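Rimfire bolt gun shoots fine for the first group, then opens up. Scope or bedding?

Posted by Onyeka, 16th September

I have a bolt action .22 that I bought used and have been shooting off a bench at our club in Indale. It has a wood stock, a plain sporter barrel and a 3-9 scope that came with it. From a cold start it puts the first five shots into a nice small group at 50 yards. The second group is a bit bigger. By the fourth or fifth target I am getting shots an inch out, usually high and left, with no pattern I can work out.

What I have done so far: cleaned the barrel, tried three kinds of standard velocity ammo, and checked that the ring screws were not loose. I was told at the club that a .22 barrel does not get hot enough to matter, so it must be the scope. Another member said it is bedding and I should send the rifle off. I don't want to pay for either one on a guess.

The barrel is meant to be free floating. A sheet of paper goes down from the tip of the stock and stops a couple of inches ahead of the action, on the left side. Is that normal? And is there a way to tell a bad scope from a bad stock fit without buying parts?

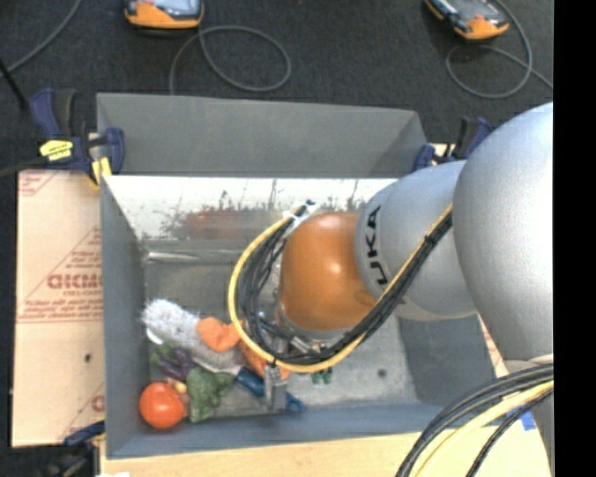

I should add that I shoot off a front rest and a rear bag, and I rest the stock in the same spot each time as far as I can tell. Trigger is the factory one, heavy but clean. I don't think I am pulling shots that badly, since I can shoot a friend's rifle all afternoon and the groups stay the same.

Skallstead23

The paper test already told you something. If it stops on the left side ahead of the action, the barrel is touching wood there, or very close to it. Wood moves with the weather and with the way the gun sits on the rest. You can have a good first group and then have it wander once things settle.

Before you do anything to the stock, do this in order.

Make sure the rifle is unloaded, bolt out. Put a finger across the joint where the barrel meets the tip of the stock. Loosen the front action screw slowly while you feel that joint, then tighten it again. If you feel the barrel and stock move apart or together, the action is being bent when you tighten the screw, and it needs bedding. If you feel next to nothing, the bedding is probably OK and it is just the contact in the channel.

Then check the action screws with a torque driver. Look up the number for your make. People just crank them down by hand and get a different result every time the gun comes out of the stock.

If it is only the channel, wrap sandpaper around a dowel or a socket that is a little bigger than the barrel and take a bit off the left side. Go slow. Seal the bare wood afterward with whatever finish you have or it will soak up damp and swell right back. I did mine last November and it took me most of an evening.

As for the scope, swap it. Borrow one you know is good from the friend with the rifle that shoots, put it on yours, and shoot the same number of groups with the same ammo. If the shots still go high and left, your scope is fine. You can also put your scope on his rifle and see if the trouble follows it. That costs you a box of shells.

One other thing, you said you checked the ring screws. Did you check the base screws under the rings? You have to take the scope off to get at them on most mounts. I have found those loose on used guns more than once.

nesisik

Its the scope. Those package scopes are junk. Had one on my 22 that did the exact same thing, got rid of it and never looked back.

Clémence Ferrand

I would go with the first reply, and add two points.

When you change ammo, the new kind needs some rounds through the barrel before it shows you what it can do. The lube on the bullets is different from one maker to the next, and a .22 barrel you have just cleaned will often need a box or so to settle. If you cleaned it and then tried three kinds back to back, you may not have learned much about any of them. Pick one and stay with it until you have sorted out the rest.

Also check the parallax. Many 3-9 scopes are set for 100 yards or more. Put the rifle on the bags, aim at the target, and move your head a little up and down without touching the gun. If the crosshair moves on the paper, then your eye position changes where you hit. At 50 yards it won't explain a full inch, but it adds to whatever else is going on, and it gets worse as you get tired and stop putting your cheek in the same place.

I would do the base screws first, then the action screws, then borrow the scope. Leave the sandpaper for last, because you can't put the wood back.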